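January 26, 2025

Woke up at 6 with that Sunday feeling where you could go back to bed but your brain has already started making lists. So I made coffee and finally sat down with the seed catalogs. I have been putting this off since Christmas!

Last year's tomatoes were a mess, I'll say it. I crammed way too many plants into the bed by the fence and then wondered why everything got leaf spot. This year I'm going smaller. Rigoberto Agudelo down the street swears by starting his peppers in late January under a shop light, and his were gorgeous last summer (he left a bag of them on our porch and I ate most of them before dinner), so peppers are going first.

I spent $58 on seeds before I'd even finished the first cup. Two kinds of basil, a striped eggplant I have no business growing, and more zinnias than the yard can hold. The total was $68 with shipping, and I clicked the button anyway.

Then I went looking for something to hold the small stuff, because plant tags and twine end up in every drawer in this house. I like a shallow metal bin with a divider, the kind that can get scratched up and still do its job.

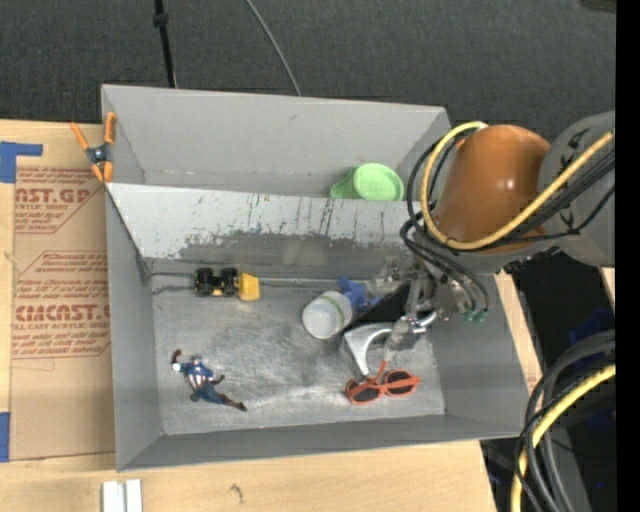 Later, after supper

Called Mom and we talked for 80 minutes, mostly about her knee and whether my cousin is really moving in May. She wants me to save her some zinnias. I promised, so now I have to grow them.

Soup was good, a little salty. Need to buy potting mix tomorrow and find the heat mat, which I think is behind the Christmas boxes.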